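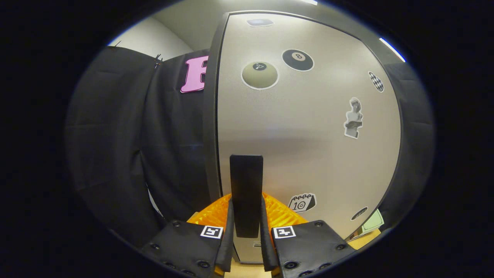 droltetti-width: finger opening estimation from wrist-camera video

Maintainer: Raelene McAlister
Last updated: November 7, 2022

Overview

droltetti-width estimates the opening of a two-finger hand-held gripper from a fisheye wrist camera. It reads the square fiducial marker on each finger, recovers both marker poses in the camera frame and writes one width value per video frame. The output feeds the Lykkegaard policy training code, which expects width in metres.

The package does no camera localization. Use the Nusham tracker for that and join the two outputs on timestamp.

Installation

Clone the repository and run:

pip install -e .

Python 3.9 or newer is required. OpenCV must be built with the contrib modules, otherwise the aruco import fails at startup.

Usage

droltetti-width run --video demo.mp4 --intrinsics fisheye.json --out width.csv

Options

--left-id, --right-id: marker IDs for each finger. Defaults are in config/fingers.yaml.
--max-gap: longest run of missed detections to interpolate, in frames. Default 4.
--mask: path to a PNG mask. Pixels outside the lens circle are ignored.
--debug: writes an overlay video with detected corners in colour.

Output columns

timestamp, left_found, right_found, width_m, interpolated

If only one marker is found, width is computed by mirroring it about the calibrated centre plane, and the missing side is set to 0. Frames with neither marker are interpolated up to --max-gap and left blank beyond that.

Test data

The regression set holds 290 clips. Of these, 1,380 frames have hand-labelled marker corners and are used by tests/test_corners.py. Fetch the clips with scripts/get_clips.sh before running pytest. Backgrounds are cluttered on purpose: printed graphics, stickers and glossy surfaces produce candidate quads that the detector has to reject.

Known issues

Glare from ceiling lights can wash out the white marker border. Lowering the exposure helps more than changing the threshold settings.

Calibration files made before version 0.3 store focal length for the cropped image. Run scripts/migrate_intrinsics.py on them once.

Videos longer than 2,000 frames are processed in chunks. Interpolation does not cross a chunk boundary.

Licence

MIT. Copyright Plosance.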